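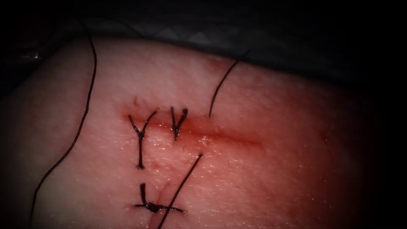 Partway along the main cut on the practice block. Three knots tied, right half still open.

I've had the Gralov needle gripper on our bench arm since October, and I promised a few of you I'd write it up once it had been through a decent pile of practice blocks. Well, it has now done 101 knots in my hands (I keep a tally on the whiteboard, and yes, I was a bit chuffed to roll past the hundred), so it's time I sat down with a cup of tea and got on with it.

I'd been using the Berkileo before this, and I was fond of it. It's a lovely solid thing, but the jaws are wide and it does like to chew fine thread. The Gralov is much slimmer at the tip and the jaw faces have a softer bite, so the black suture we use comes through looking far less mangled. You'll see a bit of fuzz on the lowest knot in the photo, so I won't tell you it's perfect – the thread still bunches if you let the jaws close twice on the same spot, which I do more than I should.

The part I really love is the wrist. It turns far enough that I can throw a loop without re-gripping halfway, and on a curved block, where the surface drops away from you on one side, that makes a world of difference! With the Berkileo I'd be nudging the whole arm over and losing my nice camera view every time.

Speaking of cameras, I tried the Gralov with two. The Tosari is the one I've kept. Moist tissue throws little sparkles everywhere and dark thread simply vanishes once it wanders over a dark drape, and no camera I've owned has cured that, but the Tosari keeps the cut itself a good clear colour. The other was an older model that turned the whole block into one pink smear, and it's gone back in the cupboard.

Now for the grumbles. The jaw pads wear quickly, and mine needed replacing after 40 knots, then again a bit past 80. The gripper cost me $540, pads extra, and I do think a spare pair could have been tucked into the box. Calibration takes 14 minutes from cold and can't be skipped, and the Orbán controller beeps all the way through it, which the dog has opinions about. The manual is very thin on thread tension as well, so budget a few blocks for learning. My early stitches pulled far too tight.

Would I buy it again? Yes, happily, for fine thread and short cuts. If you mostly work with heavy cord or thick foam pads, stay with the Berkileo and spend the difference on a better lamp. I'm going to try the narrow jaws next and will add a note at the bottom of this page when I've got a feel for them.

Posted 11/9/25

Contact | © Bench Arm Notes, all rights reserved | Back to top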